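How to Sort and Check Power Strips and Charging Cables

By Macarena Cáceres
Updated April 2019

Use this procedure when power strips, USB chargers and loose cables have collected in one drawer or box. It covers sorting, visual inspection and storage. It does not cover repairs. A strip with a damaged cord or housing should be replaced.

What you need

A hard, flat surface with clear space on all sides
A dry microfiber cloth
A soft brush
Reusable hook-and-loop ties, 8 inches or longer
Adhesive labels and a permanent marker

Step 1. Disconnect everything at the wall

Pull each strip's plug from the wall outlet before handling the rest. Grip the plug body, never the cord. Leave chargers seated in the strips for now, so you can record which ones were used together.

Step 2. Lay the equipment out

Place the strips face up with the outlets and USB ports visible. Keep cords from crossing where possible. Read the model text next to the USB ports and write it down. Strips of similar design can carry different model numbers.
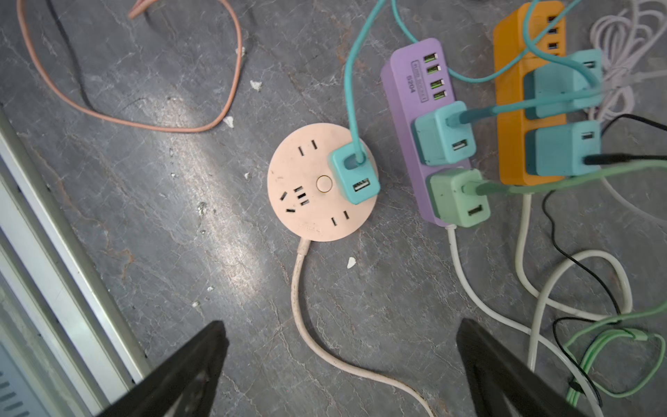
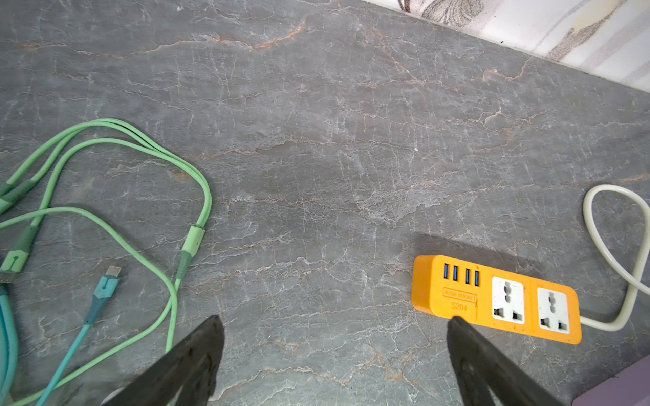 Step 3. Remove chargers and separate cables

Unplug the USB cable from each charger first, then pull the charger straight out of the strip. Work tangled cables from the connector end. Feed the connector back through each loop and do not pull the loops tight.

Step 4. Inspect

Check the full length of every cord by hand. Set aside any item with:

Cracked or discolored plastic near an outlet
A cord that is loose where it enters the housing
Bent plug pins
Exposed wire or split insulation
A USB port that no longer holds a connector firmly

Step 5. Clean

Wipe the housings with the dry cloth. Brush dust away from outlet openings and ports. Do not use water or spray cleaner, and do not insert metal tools.

Step 6. Label and store

Mark each strip with its rated load, taken from the rating plate. Coil the cord in loops 12 inches across and secure it with one tie. Store chargers separately from strips.

Related pages: Reading a Rating Plate; Choosing a Cord Length; Disposal of Damaged Strips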